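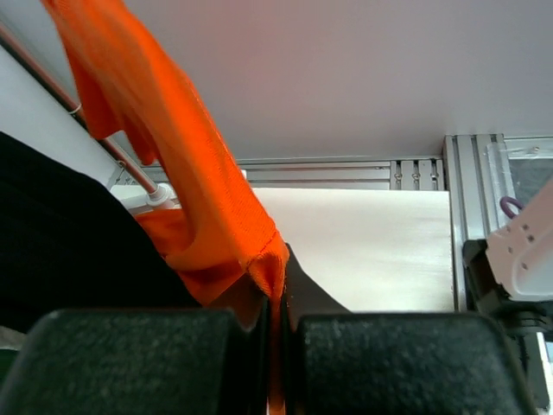
Orangefarbener Strickstoff, an der Naht gerafft.

Der Auftrag trug die Nummer 216. Ingeborg Hauser hatte ihn im Mai angenommen und unter »Nachlass, textil« abgelegt. Kilian Trummer prüfte Stück für Stück: Faser, Naht, Zustand, Verbleib. Für jedes Teil waren 30 Sekunden vorgesehen.

Beim orangen Strick brauchte er länger. Die Naht verlief schräg, der Faden war nachträglich ersetzt worden, Stichlänge 3 Millimeter. Im Formular gab es dafür kein Feld. Er schrieb »repariert« unter Sonstiges - dann strich er das Wort und schrieb »zweimal repariert«.

»Verbleib?«, fragte Hauser durch die offene Tür.

»Noch offen.«

»Offen ist keine Kategorie.«

Trummer faltete den Stoff entlang der Naht, entfaltete ihn und faltete ihn quer. Seine Mutter hatte so gestopft, mit doppeltem Rückstich am Ende. Er trug den Code für Aufbewahrung ein und nahm das nächste Teil vom Stapel.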